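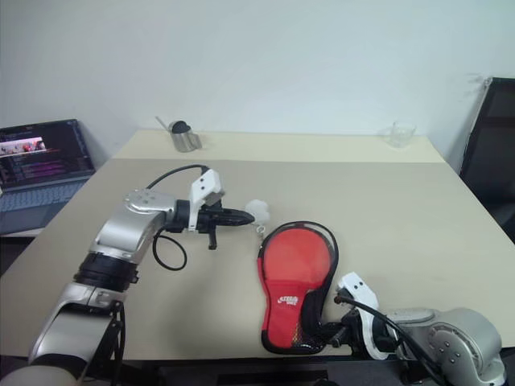 Two-arm tabletop kit for a shared workroom: buy outright or take the service plan?

Posted in Equipment and Purchasing
Tags: two-arm kits, soft goods, grippers, service plans

Our department operates a small workroom in which students and staff may reserve bench time. We have been offered a two-arm tabletop kit by Stemari, and I have been asked to prepare a written recommendation before the end of May. I would be grateful for comments from members whose institutions have purchased this kit or a comparable one.

The offer comes in two forms. Under the first, we purchase both arms, both grippers, the mounting hardware and the control software, and we carry out our own repairs after the warranty period. Under the second, which Stemari calls the bench plan, the arms remain the property of the supplier, and we pay a monthly charge of 700 that covers replacement grippers, cables and one calibration visit per term. The bench plan has a minimum length of 52 weeks.

Our intended work is the handling of ordinary personal articles: zippered cases, pouches, cups, small pitchers and similar goods. The red table tennis paddle case, apparently a STIGA, shown at the top of this post is typical of what we have in mind. It combines several features that have given us difficulty in earlier trials with other equipment, namely a curved outline, a zippered border, a mesh pocket, and a small clip with a fluffy white attachment. We would expect one arm to hold the case at the handle end while the other works near the clip.

I have read the supplier's documents with care and still have the following points to settle.

First, whether the standard gripper fingers hold a soft case firmly enough for the second arm to work on it without the case turning.

Second, whether the cables that run outside the arm, from the gripper bracket back over the elbow, wear out quickly in regular use.

Third, whether the bench plan is good value for a group that expects to use the kit for two half-days a week at first.

Fourth, how much table depth is needed. Our present tables have a seam toward the rear, and I would like to know whether this affects placement of articles or calibration.

We have one technician, who is comfortable with mechanical work but has limited time for software. Any guidance on staff hours would also be welcome.

Judite Bettencourt

Plonditz
Member, teaching laboratories

We have had the purchased version of this kit in service for three terms. I will take your points in the order in which you raised them.

Holding soft goods. The standard fingers are narrow and come to a point. They are very good at reaching a small feature such as a zipper pull or a clip, and they are less good as a clamp. When one arm holds a flat, soft case near its end, the case can rotate as soon as the other arm applies force some distance away. We dealt with this in two ways. We fitted the holding arm with the wider padded fingers, which are a separate order item, and we lowered the closing force to 65 percent of the maximum setting so that the padding was not crushed. The rotation did not disappear, but it became small enough that our operators could work with it. I would order one padded pair at the outset and leave the other arm with the standard fingers.

You should also consider where you hold the article. A case with a stiff outline can be held at the edge. A case with a mesh pocket is best kept clear of the fingertips in that area, as the tips may catch in the mesh on release. We now instruct operators to open the gripper fully and pause before withdrawing the arm.

Cables. The outside cables are the weakest part of the design. We have replaced them on both arms. The failure was at the connector in each case, and the cable itself was sound. The loop should be left long enough that the elbow can bend through its full range without pulling on the bracket. Our technician secures the loop with a soft strap and inspects it every Tuesday before the first booking. The work takes only a few minutes and has prevented further trouble.

A loop that is too long brings a separate problem. If it hangs below the gripper, it may touch light articles on the table and move them. Please check the lowest position of the arm before you fix the strap.

Table. A seam does not affect calibration, provided that the two parts of the table are level with each other. Lay a straight edge across it before installation. If there is a step, thin articles will stop against it when they are pushed toward the rear. We place cups and pitchers behind the working area and keep the front surface for the article being handled.

Clear glass deserves a separate remark. Against a plain white wall, a clear cup is difficult for the operator to judge on the screen, and our results with automatic detection were poor. A colored panel behind the table was an inexpensive improvement.

Staff hours. Allow a full day for mounting and first calibration. The software is updated at irregular intervals, and each update has required some attention from us. If your technician's time is limited, I would ask the supplier to confirm in writing that you may remain on an older version for the length of a term.

Mumavholm

We use the bench plan. It is fine. They sent new grippers when ours broke and did not ask many questions. Calibration visit was late once.

I would not worry over the fingers, ours hold everything we have tried, although we mostly handle boxes.

Van Damme
Member, procurement and contracts

My experience is with the agreement more than with the equipment, and I offer these remarks on that basis.

The monthly charge should be compared with your probable repair costs and with the cost of delay. For a group using the kit two half-days a week, the purchased version will usually be the less expensive course over a longer period, provided that a technician is available to change cables and fingers. If that technician is absent for an extended time, the position changes. The bench plan is suited to groups that cannot keep spare parts or that have no one to fit them.

Before signing the plan, I recommend that you obtain clear answers on these matters:

Whether padded fingers are included in the replacement terms, or only the standard fingers supplied with the kit.

Whether the 52 weeks run from the date of delivery or from the date of the first calibration. In our agreement it was delivery, and we lost some weeks of useful service while the table was being prepared.

Whether the charge is suspended if a calibration visit is missed. The previous member reports a late visit. Our first draft contained no remedy for this, and the supplier added one at our request.

Whether you may convert the plan to a purchase, and how much of what you have paid is then credited. The sales office told us that conversion was possible – the printed terms did not mention it.

Whether recordings made with the kit remain with your institution. This should be stated plainly in the agreement, particularly where students are operating the arms.

I would further suggest a trial period using your own articles. Suppliers tend to demonstrate with rigid blocks, and these will tell you little about a zippered case with a clip attached. Send the articles ahead, state which arm is to hold and which is to work, and ask for the full session to be run in the presence of your technician.

With regard to the fingers, I would give more weight to the detailed reply from Plonditz. Boxes and soft cases are different work, and a good result with one should not be taken as evidence for the other.

Judite Bettencourt
Original poster

My thanks to all three members. I have written to Stemari to ask for a trial with our own articles and for the price of one pair of padded fingers. I have also put the contract questions to them in the form given above. Our technician has checked the seam with a straight edge and found no step.

I am now inclined toward purchase, subject to the outcome of the trial. I will leave this thread open until the supplier has replied on the matter of software versions.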